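**Plateau blanc : vaisselle plastique translucide, tri et rangement**

**lirnero_75**
Je reprends le sujet ouvert en novembre. Plateau blanc légèrement brillant, vaisselle plastique dans les verts et lavande. Deux questions :

- faut-il trier par teinte ou par forme ?
- quel entretien pour un plateau clair qui reçoit du plastique tous les jours ?

Les bacs Ikix prévus dessous font 115 mm de haut, hors couvercle.

**Igor Sýkora**
Par forme. La teinte ne sert à rien pour l'empilage. Les ovales d'un côté, les ronds de l'autre, les gobelets à part. Une passoire perforée se met toujours en haut de pile, fond vers le bas, sinon elle rabote le rebord de la pièce voisine.

**protell**
Pas d'accord. Sur une table partagée, le tri par teinte est plus rapide à contrôler : on voit tout de suite ce qui manque dans une série. L'empilage se règle ensuite, dans le bac.

**Igor Sýkora**
Valable si les séries sont homogènes. Dans une série mixte, le gobelet vert va avec la passoire verte et la hauteur utile du bac est perdue.

**lirnero_75**
Série mixte chez moi. Photos du plateau :

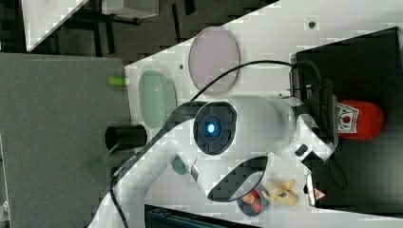
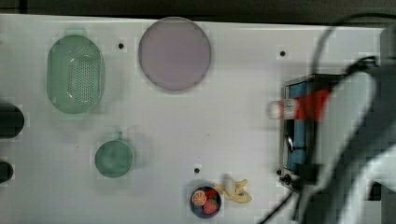 Pour l'instant tout reste à plat, sans pile.

**Alistair Cruickshank**
À plat, d'accord pour le séchage, pas pour le stockage. Une assiette plastique posée face contre table garde un film d'eau sous le rebord et laisse une auréole sur les revêtements clairs. Égouttoir d'abord, bac ensuite. Pour l'entretien : microfibre humide, savon neutre, pas d'abrasif. J'ai perdu le brillant d'un plateau Sorrentino en 3 semaines avec une éponge verte.

**protell**
Le vinaigre dilué passe très bien pour les auréoles. 100 ml par litre, rinçage immédiat.

**Alistair Cruickshank**
À éviter près des perçages si les chants intérieurs ne sont pas protégés. Le liquide descend et stagne.

**lirnero_75**
Noté. Je pars sur un tri par forme, avec 2 bacs : ovales et passoire dans le premier, assiette et gobelets dans le second. Reste la question des couvercles, je mesure ce soir.

**Igor Sýkora**
Mesure anse comprise pour les gobelets.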